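Storing, Reheating and Serving Croissants at Home

By Ilse Ackermann
Sollbridge Kitchen Notes
Last updated 2/2/24

A croissant is at its best for a few hours after it leaves the oven. After that the crust takes on moisture from the inside and turns leathery, and the layers in the middle start to feel bready. Most of this can be reversed with dry heat. The instructions below cover plain butter croissants bought from a bakery or baked at home and kept for up to two days, plus frozen ones that have already been baked. Frozen raw dough is a different job and is not covered.

I tested these times in a full-size gas oven and in a Tillman toaster oven. The croissants came from Rurnine, a bakery near me that makes them on the large side. If yours are small, take a minute or two off and start checking early.

What you need

Croissants, plain, fully baked
A baking sheet
A wire rack that fits inside the sheet
Aluminum foil
A paper bag or a bread box for storage
Freezer bags, if you are freezing them
One flat plate per person
Something soft to put under the plates, if your table is hard and glossy

Storing them the first day

Leave croissants out at room temperature if you will eat them the same day. A paper bag with the top folded over once is enough. Do not use plastic while they are still warm. The steam has nowhere to go and the crust will be soft within the hour.

Keep the bag away from the stove and out of the sun. The butter in the layers softens easily, and if it melts and sets again you get a greasy patch on the bottom.

Don't stack them. The ones underneath get flattened and the ridges break off. If you have more than will fit in a single layer, use two bags.

Storing them overnight

For the second morning, let the croissants cool all the way, then move them to a bread box or a loosely closed plastic bag. The crust will be soft when you take them out, and reheating takes care of that. What you are protecting overnight is the inside. A croissant left in paper for a full night dries out at the tips first, and no amount of warming brings those back.

The refrigerator is the wrong place for plain croissants. Bread goes stale faster at refrigerator temperature than it does on the counter. Filled croissants with ham, cheese or pastry cream do have to be refrigerated, and they will never be as good the next day. Buy only as many of those as you plan to eat.

Freezing

Freeze them on the day they were baked, as soon as they are completely cool. Wrap each one in plastic wrap, snug but not tight, and put the wrapped croissants in a freezer bag. Press out the air with your hand. Write the date on the bag. I use them within a month or so, after which they begin to taste like the freezer.

Put the bag on top of whatever else is in there. A frozen croissant is brittle, and a bag of peas dropped on it will snap the ends off.

Reheating in the oven

1. Move a rack to the middle of the oven and heat the oven to 350 degrees Fahrenheit. Give it the full preheat. A half-warm oven dries the croissants before it crisps them.

2. Set the wire rack inside the baking sheet. You can skip the rack, but the bottoms will brown faster and you will need to watch them.

3. Put the croissants on the rack with space between them. They should not touch. Where two croissants touch, the crust stays soft.

4. Bake for 8 minutes if they were made that day or the day before. Look at them after five. The color should hardly change. If the ridges are getting darker, lay a piece of foil loosely over the top and carry on.

5. Take one out and press the top lightly with a fingertip. It should feel dry and give a little, with a faint crackle. If it bends without any sound, give it another two minutes.

6. Let them stand on the rack for a few minutes before serving. The crust firms up as it cools slightly, and the middle is too hot to eat straight away in any case.

Do not brush them with butter or water first. Water makes the outer layer tough, and there is plenty of butter in there already.

Reheating in a toaster oven

Use the bake setting and 325 degrees. The elements are close to the food in a small oven, and the tops will scorch at the higher temperature. Cover the croissants with foil for the first half of the time and take the foil off for the rest. In the Tillman this took a little less time than the big oven. Two croissants fit comfortably on the tray in mine. With a third in there the one nearest the back got dark on one side.

A regular pop-up toaster is not suitable. Flakes fall onto the elements and burn, and a whole croissant will not fit without being crushed.

From frozen

Take the croissants out of the bag, unwrap them and set them on the rack. There are two ways to go from there.

If you have time, leave them on the counter for 47 minutes or thereabouts while you do other things, then reheat them as above. I know that is an oddly exact number. It was the length of the timer program I happened to have set during testing, it worked, and I never changed it.

If you don't have time, put them in frozen. Use 325 degrees, cover them loosely with foil, and bake for 20 minutes, removing the foil for the last five. Check the middle by pushing a thin skewer into the thickest part, leaving it for a few seconds and touching it to the back of your hand. If the skewer is cool, put the croissants back in.

About the microwave

A microwave softens the inside and makes the crust limp. If you only want something warm to dip in coffee, ten seconds on a damp-free plate is acceptable. Eat it at once. It will be chewy by the time it cools and cannot be fixed after that.

Holding them warm for a group

When people are coming down to breakfast at different times, reheat everything together, turn the oven down to 200 degrees and prop the door open for a minute to let the heat out. Then close it and leave the croissants inside, uncovered, on the rack. They will keep for half an hour. Past that the ends get hard.

A cloth-lined basket looks nice on the table but traps steam. If you use one, fill it with a few croissants and bring more from the oven as they are needed.

Setting the table

Croissants shed flakes. The plate does most of the work of catching them, and the choice of plate matters more than you might think.

1. Use a flat plate with a raised rim. The rim stops the flakes from sliding off when the plate is passed. A completely flat board sends them straight into your lap.

2. Pick a plate with room to spare beside the croissant. You need space for jam, for the knife, and for pulling the croissant apart. A saucer is too small, even for a modest one.

3. If the table is glass or has a glossy surface, put down a thick mat or pad first. Plates slide on a slick tabletop, and they clatter. Felt and similar materials are quiet and hold a plate still, but flakes get into them. Keep the pad larger than the plate by a good margin on every side, and make sure it lies flat.

4. Put one croissant on each plate. Handle it from the sides with light pressure, or slide a spatula under it when it is hot. Squeezing from the top collapses the layers, and the reheating was for nothing.

5. Set butter and jam within reach but off the plates. Jam that touches a warm croissant gets runny. For a change from strawberry I put out Ternimix, a sour cherry and orange spread sold at our farm stand from June on. Any sharp-tasting jam will do.

6. Serve right away, with a napkin for each person.

Cutting and filling

A croissant for plain eating does not need a knife. Pull off one tip and work toward the middle. For a sandwich, use a serrated knife and cut from the inside of the curve toward the outside, keeping the blade level. Leave the outer edge joined, like a hinge. Let the croissant cool to lukewarm first. Hot layers tear and mash under the blade.

Fill it with things that are fairly dry. Ham, a firm cheese, scrambled eggs that are not wet. Tomato soaks in quickly and should be added at the last minute, if at all.

Common problems

Crust is crisp but the middle is cold. The oven was too hot or the croissant was still partly frozen. Lower the heat by 25 degrees, cover with foil and give it more time.

Crust never crisps. The oven was not fully preheated, or the pieces were too close together. Sometimes the croissant was simply stored in plastic while warm. Try three more minutes with space around each one.

Bottom is greasy. Set it on a paper towel for a minute before plating.

Tips are hard. Cover only the tips with small pieces of foil next time.

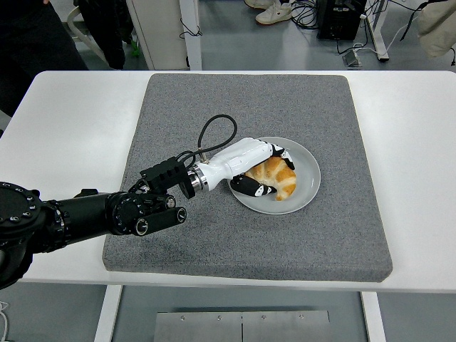

Cleaning up

Lift the plates straight up and tip the flakes into the trash before the dishes go in the sink. Shake a cloth mat outdoors. Go over a felt one with a dry brush or the small vacuum attachment, working in one direction, and don't rub it with a wet cloth until the crumbs are gone. Wipe the table last.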